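Zinent, month six: the wrists, the cable and the light

I promised to write more often and I did not. The last entry was from September and it ended with a burnt motor driver, so maybe some of you thought that I gave up. I did not give up. I only had less free evenings than I hoped.

For new readers: Zinent is my two-armed robot, which I build partly at home and partly in the shared workshop in Grerncombe. The workshop has the good drill press and the lathe. My apartment has the window, the kettle and no closing hour. So the metal work is done there and the wiring and the software are done here, and I carry parts between them in a sports bag.

The wrists

My old wrists were printed in plastic and they twisted under load. When the arm was stretched, the gripper arrived lower than the software believed. I tried to correct this with numbers for a long time and it was a mistake. If the part is soft, you should change the part.

The new ones are turned from aluminium. One wrist weighs 358 grams with the motor inside, more than I wanted, but the shoulder carries it. I used six screws for each flange and a drop of thread glue on every one. Please use the weak glue. I used the strong one on the first flange and I had to heat it to get it open again, and the colour of the metal there is a bit different now.

The cable

I bought a ready cable set from Morgan, a small shop that sells leftovers from industry. The quality is good but the connectors were crimped in the mirror order from my drawing. I noticed it before I switched on the power, only because I measured every pin first. This took a full evening. After the burnt driver I measure everything.

The cable for the right arm was also too short when the elbow is fully open. I added a loop of around 500 millimetres at the shoulder and fixed it with soft tape, so it can slide a little. It is ugly, I know. I will make a proper guide when I have the lathe again.

The light

The motion program is called Arow, and it is my own. It asks the head camera where the grippers are and compares this with the angles from the joints. In the workshop, under the flat lamps, the two agree well. At home they argue. By day the camera sets its exposure for the outside and the room becomes nearly black, so Arow loses the edges of the fingers.
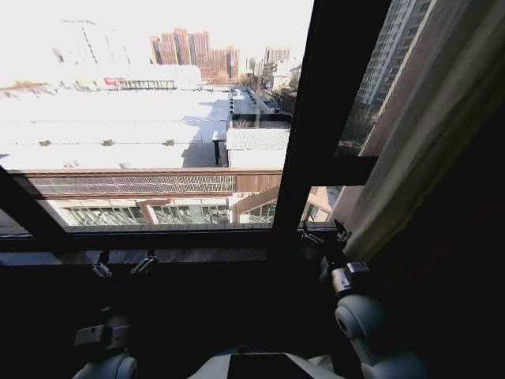
I tried first to fix the exposure by hand. Then the fingers are clear but everything behind them is white, and when a cloud comes I must set it again. Now I measure the brightness only in the lower part of the picture, where the arms usually are, and this is much better. It still fails when I raise both arms high. For that I will probably put small printed markers on the wrists, matte ones, so they do not shine.

One more thing I learned: bare aluminium is not a friend of cameras. If you build something similar, think about the surface before you assemble. I will have to take the wrists apart again for painting, and yes, I glued all the screws.

Next on my list are the markers, the cable guide and a new fuse holder for the left side. If somebody has painted turned aluminium at home without a spray booth, please write in the comments which primer you used and how long you let it dry.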